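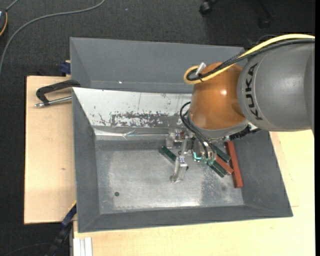 Robot Cell Inspection Checklist, Student Bin Picking Project
Team: Akik
Course lab, bench cell with KUKA arm
Date of inspection: May 19, 2022
Result: Conditional pass, slow speed only. See items 3, 6, 9 and 14.

Comments are by the lab inspector. The team's own self-check from April is quoted where it differs from what I found, and it differs more than I'd like. A self-check with every box ticked on the first try tells me the boxes were ticked.

SECTION A. BEFORE POWER

1. Emergency stop reachable from the operator's seat
Pass. I sat down and reached it. The team wrote "easily reachable," and that holds if you have long arms. Move it closer to the keyboard.

2. Emergency stop tested this session
Pass. Tested twice, once in idle and once in a slow move. The arm stopped both times. The log sheet had no entry for the last test, so I have to take the team's word that there was one.

3. Cables on the arm secured and clear of the joints
Conditional. The yellow cable goes over the top of the gray link and makes a tight loop past the orange joint, with black cables tied in beside it. I don't like that loop. The team says the slack is needed for the wrist to turn. Maybe so. Show me the full wrist range with somebody watching the loop the whole way, then write down the limits you used. The thin black cables hanging down toward the tool get the same treatment. "It hasn't snagged yet" was the answer I got in April and I didn't accept it then either.

4. Connectors seated
Pass. Pushed on each one by hand with the power off. Nothing moved.

5. Gripper mounting tight, fingers undamaged
Pass for today. Screws checked. The clear brackets on the tool worry me more than the fingers do. The project report calls them "stiff enough" and gives no test. Dronetti supplied the bracket drawing and the team changed it, so the original numbers no longer tell us anything.

SECTION B. BINS AND TABLE

6. Work bin fixed so it can't shift under contact
Conditional. There are clamps at the left side, and one black clamp bears on the rear corner of the front bin. I pushed on the right side and felt the bin give a little. Add a stop on that side. The claim that the bin "cannot move" should come out of the report.

7. Bin walls and floor free of loose material
Pass with comment. The white panel on the back wall of the front bin is badly worn low down, with wide dark patches where the surface has flaked. The shiny strip under it is wrinkled. Neither will hurt a person. Both could matter to the vision software, which was tuned against this background. If the panel gets replaced, rerun the tuning and don't compare old results with new ones.

8. Parts in the bin match the test plan
Pass. Red and green blocks only, same as the plan. I'll repeat my objection from the design review: long plain blocks in two colors are a kind choice of part. A good score here says very little about parts that are shiny or tangled.

9. Floor around the cell clear
Fail, fixed during the visit in part. Cable on the carpet to be taped down or routed behind the table. Rolling chairs to be kept behind the line whenever the arm has power. I have asked for this before. A chair on casters goes where it wants once you lean back.

10. Table surface stable
Pass. Leaned on it. It didn't rock.

SECTION C. RUNNING

11. Speed limit set in the controller as well as in the student code
Pass. Checked on the pendant. In April the limit was only in the code, and a limit any teammate can edit at midnight isn't worth much.

12. Lower height limit set above the bin floor
Pass. The floor of the bin has plenty of fine scratches. The team says they come from sliding blocks. I can't tell either way, so I asked for the limit to be raised a little and logged.

13. Behavior after a missed grasp
Pass. I had them run it on purpose. The arm backed off and waited. It did try the same block again with the same approach, which is a software complaint and not a safety one.

14. Unattended running
Not approved. The team requested overnight runs to reach 3,000 picks before the Sollis student challenge. They have around 2,000 so far. I understand the wish for a round number. One person stays at the stop button, every run, or the run doesn't happen.

15. Run log complete
Fail. Of the last 53 sessions, 22 have no operator initials. The success rate in the draft report uses all of them. Drop the unsigned ones or explain them, and expect the judges to ask.

SECTION D. CLAIMS IN THE SAFETY STATEMENT

16. "The system is safe for use near people."
Strike this. There's no test behind it. Write what is true: slow speed, one trained operator, stop button within reach.

17. "Collision detection will prevent injury."
Strike "will prevent." It reacts after contact. The Baumgartner handout used in class says it better, so borrow that wording and cite it.

18. "Suitable for full automation."
I don't know what this means and neither did the two team members I asked.

ACTIONS BEFORE NEXT RUN AT NORMAL SPEED

Wrist range test with cable limits written down
Stop added at the right side of the front bin
Floor cable taped or rerouted
Operator initials on every log line
Items 16 to 18 rewritten and sent to me

Slow speed runs may continue in the meantime. Re-inspection on request, and please have the log open on the table when I get there.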